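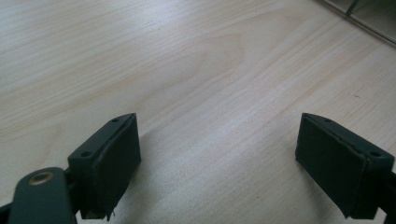
# How to submit a filming location record

This page explains how contributors should prepare and submit a record to the Mosquera Register of Television Locations. It applies to drama, comedy and serials made for broadcast in the United Kingdom. Records for feature films are handled separately and should not be sent through this form.

## Before you begin

You will need a Register account with contributor access. You will also need:

- the title of the programme, as shown on screen in the first episode
- the series and episode numbers in which the location appears
- the present name and postal town of the location
- at least one source that can be checked by another person

Please search the Register before starting a new record. Many locations are already held under an older name. The hospital exteriors in *Clokance*, for instance, are entered under the name the building had when the first series was made, and the later name is given as an alternative. If a record already exists, use **Propose an amendment** and do not create a second entry.

## Step 1: Identify the location

Enter the name of the building, street or open space in the **Location** field. Give the name in use today. Former names go in the field below, separated by semicolons.

If the location is a private house, enter the street and town only. House numbers are removed by the editors, even where they have been printed elsewhere.

Studios are entered by site first and stage second, for example "Olico Studios, Stage 5". Where the stage is not known, leave that part out.

## Step 2: State what was filmed there

Choose one of the following from the **Use** menu:

| Use | When to choose it |
|---|---|
| Exterior | Only the outside was filmed |
| Interior | Only the inside was filmed |
| Both | Inside and outside were filmed at the same site |
| Set | A set was built on the site for the programme |
| Establishing shot | The building is shown, but no cast appear there |

A common error is to choose "Both" when the outside of a real building was matched with a studio interior. These are two locations and need two records. In *Breltero*, the police station entrance was a former library, while the custody suite and offices were built at Olico Studios. The Register holds one record for each, and the two are joined by the **Linked locations** field.

## Step 3: Give the series and episodes

Enter ranges with a hyphen and no spaces: 1-4. Single episodes are written as series and episode, with a full stop between them: 3.07.

Long-running programmes often move. When a production leaves one site for another, close the first range at the last series in which the site was used and begin a new record for the new site. If both sites appear in the same series, the ranges may overlap. Add a short note saying which episodes belong to which.

Specials are entered by title, followed by the year of first broadcast.

## Step 4: Add your sources

Sources are graded by the editors as follows.

1. **Grade A:** call sheets, location agreements, council filming notices and production files.
2. **Grade B:** published interviews with cast or crew, contemporary newspaper reports, and listings magazines.
3. **Grade C:** comparison of the broadcast programme with the place itself.

A record may be published on Grade C evidence alone, but it will carry the label "Unconfirmed". Fan sites and message boards are not accepted as sources. They may lead a contributor to a source which is.

Give the title, publisher, year and page number where these exist. For a broadcast episode, give the time at which the location is first seen, in minutes and seconds.

## Step 5: Write the description

The description should be no longer than 400 words. Most are much shorter. State what the location represents in the story, which parts of it were used, and any change to the site that would prevent a visitor from recognising it.

Write in the past tense. Do not retell the plot or give opinions on the programme. Please do not copy text from other websites.

## Step 6: Submit and await review

Select **Submit for review**. A reference number will be sent to the address on your account. Records are read in the order in which they arrive, and there were 156 in the queue at the end of March.

The editor may accept the record, return it with questions, or decline it. A returned record remains open for 285 days, after which it is removed and must be submitted again.

## Contacts

Questions about sources should be addressed to Yhon Cusi, Records Editor. Requests to remove a private address should be sent to Finn Buschmann, Access Officer, quoting the reference number of the record. The enquiries line is open until 4 pm.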